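Ticket 466: Printer drops off the network every afternoon
Site: Nekcombe office, second floor
Device: Vellunari office printer, the big one by the stairs
Status: Closed (reopened twice)

Monday, 9:10 am
Reported symptom: "It doesn't print." Went upstairs and printed a test page. It printed. Closed ticket.

Monday, 2:40 pm
Ticket reopened. Reported symptom: "It doesn't print now." Fair enough. The panel says Ready and the web page for the printer won't load. Pinged it from my desk: nothing. Power cycled it. It came back, then spat out 58 pages of a Le Roux lease agreement that somebody had sent eleven times, each one presumably with more feeling.

Next day, 2:35 pm
Gone again. Swapped the network cable. Moved it to a different port on the switch. No change, though the old cable did have a kink in it that I didn't care for, so it's in the trash.

Next day, 2:50 pm
Left a ping running all morning and it was perfect right up to 2:31. Printer still says Ready. I have started to take that personally.

Checked the address. The printer has 82 as its last number, typed in by hand on the front panel at some point before my time. The DHCP pool on the router hands out everything from 49 up. So 82 is fair game for anybody's phone.

3:15 pm
Looked up who else was on 82. It's a tablet used for the Jilent booking app. It lives in a drawer and gets switched on after lunch. Two devices, one address, and the tablet wins.

3:30 pm
Fix:
1. Set the printer back to automatic addressing.
2. Added a reservation on the router so it always gets 20, well below the pool.
3. Updated the printer port on the print server to match.
4. Restarted the print spooler and cleared nine stuck jobs — all the lease.

Test document sent from two laptops, one wired and one on wifi. Both copies came out complete.
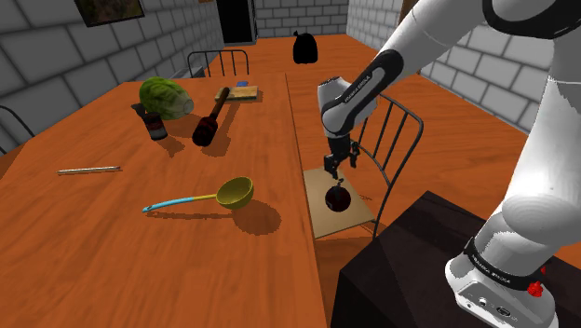 Rendered room, ladle on the table

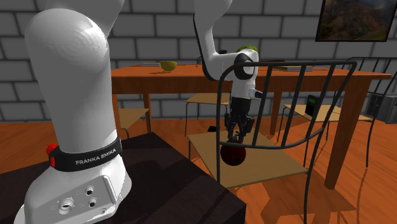 Following day, 4:45 pm
Tablet on since lunch, printer still answering. Web page loads too. Closing.

Reopened at 4:52 pm. Reported symptom: "It's out of paper." Added paper. Closing again.

Still to do: write the new address on a label and stick it to the printer, over the old label, which says 82 in permanent marker.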